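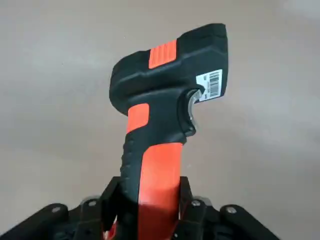 Wrist camera, scanner in hand.

Why I want my robot to tell me what it thinks

October 2024

I've been writing software for two-armed tabletop robots for long enough to have strong feelings about log files, and I know how that sounds at parties. But I do have them, and the strongest one is this: most of us spend far too much time making the robot cleverer and far too little time making it say what it believes.

When I say "believes" I don't mean anything grand. I mean the little table of facts that sits between the cameras and the planner. The scanner is at this spot, turned this way. The bin is open. The left hand is holding something. Every planner I've ever used keeps a table like that somewhere, and nearly every one hides it three folders deep in a format that only the person who wrote it can read (and that person has usually changed jobs).

Our planner is called Barneck. I like Barneck, it's quick and it doesn't sulk. You give it a goal and it hands you back a list of moves, and most of the time the list is fine. The trouble is that when the list is daft, the list itself looks just as sensible as the good ones. Reach, close, lift, carry, open. You could stare at that all afternoon. In May I did! I had a run where the arm went very neatly to a patch of bare table, closed its fingers on nothing at all, and carried the nothing across to the drop point with great care. Every step was reported as a success, in green.

I blamed the planner, obviously. I spent two days in there changing how it scored its grasps, and I made it a good bit slower and no better. Then Yi-chun Chu asked me what position it had been given for the object, and I had to admit I hadn't looked. I'd looked at everything after that number and nothing before it. The position was stale. The tracker had lost the object and, being polite, had gone on handing out the last thing it knew.

So that was two days gone on a number I could have read in a second if it had been on the screen.

There's a fair argument against all this, and Cheng-en Hsu makes it to me most weeks. He says that if perception were good enough I wouldn't need to see its homework. I agree with him in the same way I agree that if I never lost my keys I wouldn't need a hook by the door. Take drinks bottles. They're shiny, they lean, they come in sets where every one looks like its neighbour, and then you put them in a clear acrylic rack, which depth cameras treat as a rumour. A tracker can be excellent and still swap two of them over. I'd like it to get that right, of course I would, but I'd also like to know when it hasn't.

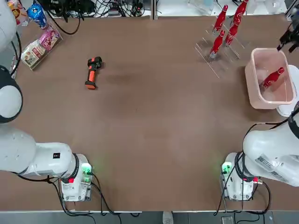

What I'd put on the screen

We have a viewer called Kilidar, which started life as something I threw together in an evening and has been annoying people ever since. It shows the camera pictures side by side with the belief table underneath, in words. Plain ones. "Scanner: on table, last seen 6 frames ago." "Bottle: in bin, confident." That's more or less the whole thing, and it has saved me more time than any planner change I've ever made.

The "last seen" part is the bit I'd fight for. A position without an age is gossip. If you only take one thing from this and go back to your own code, put an age on every fact, and make the planner refuse to use a fact that's too old. Ours is set at 25 frames now. I don't claim that's a magic number, we picked it, it seemed all right, and it's in the settings file where anyone can move it.

The other thing I'd insist on is that the table shows disagreement. We've got cameras at the wrists, one up at the head and a fixed one at the side, and they don't see the same world. The wrist camera knows a lot about whatever is between the fingers and next to nothing about the rest of the table. The side camera gets the lot, but from an angle where things hide behind each other. The usual trick is to blend the answers into one tidy guess and throw the originals away, and I really dislike it! If one camera says the bin is here and another says it's a hand's width over, I don't want the middle. The middle is a place where there's no bin.
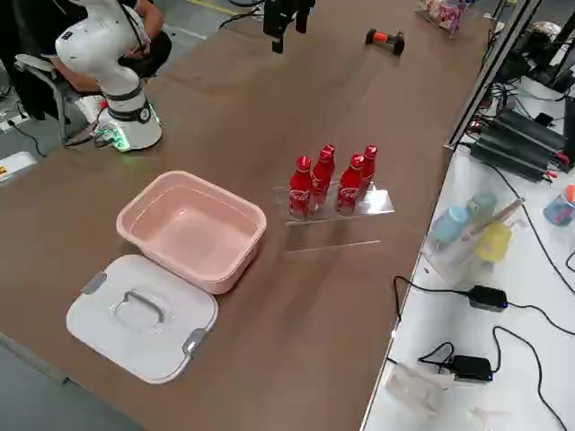
So we keep both, and the planner has to ask which one it's getting. This made Cheng-en quite cross for a while, as it meant touching every call in the code, all 125 of them, and he did most of the touching. He's since come round, or at any rate he's stopped bringing it up at lunch.

The cost, and whether it's worth it

It isn't free. Logging every belief with its age and its source makes big files, and the viewer has to be looked after like any other program. Ours broke twice over the summer when somebody renamed a field. New people find it a bit much on day one. There's also a temptation, which I give in to all the time, to sit and watch the table tick over when I should be writing tests.

And I'll admit that none of it makes a nice demo. A visitor wants to see the arm pick something up and put it in a bin. They don't want to see me point at a line of text that says the system has become less sure of where the lid is. I think that line is the best thing in the whole lab, but I can see from people's faces that I'm on my own there.

Still, look at how we all work when a run goes wrong. We scroll back, we squint at the pictures, we say "it must have thought that…" and then we guess. That guess is the job. It eats most of the week, and we do it in our heads with half the facts missing, on a machine that had every one of those facts to hand and simply wasn't asked to write them down.

Yi-chun wants the next version of Kilidar to let you change a belief by hand and replan from there, to see what Barneck would have done if it had known better. I said it would take a month. She's already got half of it running on her laptop.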